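31 Jul 2019
By Ilgın Dursun

Hedeck, the automation firm based at Pedstead, has published the first results from a long-running programme intended to establish which household and shop-floor chores a two-armed robot can carry out without help. The short version is that it can tidy a table if the table is simple, and that most other jobs remain out of reach.

The programme, known internally as Trunness, covers 10 chores. They range from clearing a table and sorting small parts to folding towels, restocking a shelf and wiping down a worktop. The company says the machine now completes 2 of them to the standard it would expect of a new member of staff. A further 3 can be finished under supervision, with a person standing by to correct a bad grip or restart the sequence. The remainder are described in the report as "not yet suitable for unattended trials".

The two successes are table clearing with a known set of objects, and sorting rigid parts into bins by colour. Both share the same features. The objects are hard, they keep their shape when squeezed, and they can be picked up from above or from the side by a gripper with two parallel fingers. The surface is flat and the lighting does not change much during the run.

The report is based on 3000 attempts made since October. Each attempt was scored as complete, partial or failed, and a fault code was logged for anything short of complete. The largest group of faults came from the grasp itself: the fingers closed too early, closed on one corner of the object or pushed it out of reach before closing. Faults in recognising the object were less frequent than the engineers had expected. Faults in planning the movement of the arm were less frequent still, although they took the longest to clear because the arm usually had to be driven back to its starting position by hand.

Cutlery and other thin metal items remain awkward. A spoon lying flat on a table gives the fingers very little to hold, and a polished surface can confuse the depth reading, so that the arm stops short or presses into the table. Bowls are easier when they are the right way up, as the rim can be pinched. A bowl lying upside down has to be turned first, and turning an object over is treated in the report as a separate skill with its own success rate. Hedeck has not released that figure.

Cloth is harder again. Towels were attempted in the early part of the programme and then dropped until a revised set of fingertips becomes available. The present fingers can pick up an edge of fabric, but the software has no dependable means of telling whether it is holding one layer or several. Shelf restocking suffers from a different limit, in that the arm must reach past one row of goods to place another and frequently knocks the front row over.

Speed is the other open question. The company gives no cycle times in the published summary, and says only that the machine is slower than a person at every chore on the list. For domestic use it argues that this matters little, as a table can be cleared while the occupants are out. On a shop floor the calculation is different, and the report accepts that a retailer would need either a faster arm or a longer night shift to work in.

Toy bricks have been widely used as stand-ins for small goods. They are cheap, they come in strong colours and their size varies very little from one to the next. Dishes, plastic fruit and hand tools are added to make the table less orderly.

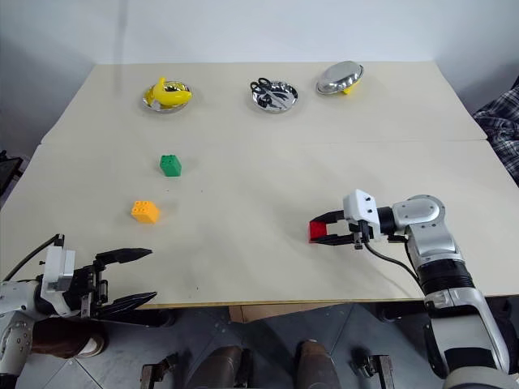 Critics of this approach point out that a brick is a generous test piece. It has flat parallel sides and it does not bend, leak or bruise. Hedeck's reply is that a machine which cannot place a brick reliably has no business near a glass, and that the harder objects will be brought in as the success rate on the simple ones settles. The next round is due to include packaged food, mugs with handles and small bottles with screw caps.

The grippers and cabling used in the trials were assembled at Pedstead, while the control software was written jointly with Durán, a smaller company which previously supplied sorting systems for parcel depots. Durán is now working on a method for using both arms on a single object, with one steadying it and the other doing the work. Opening a jar and bagging loose goods both depend on this, and neither has been attempted outside simulation.

No price has been set for the machine and no date has been given for a commercial version. Hedeck says it intends to place one unit in the stockroom of a shop for a limited trial once the supervised chores can be run without a person in attendance. The work there would be confined to sorting returned items into bins. A trial in an occupied home is not planned at this stage.

The full table of fault codes is to be published with the next set of results.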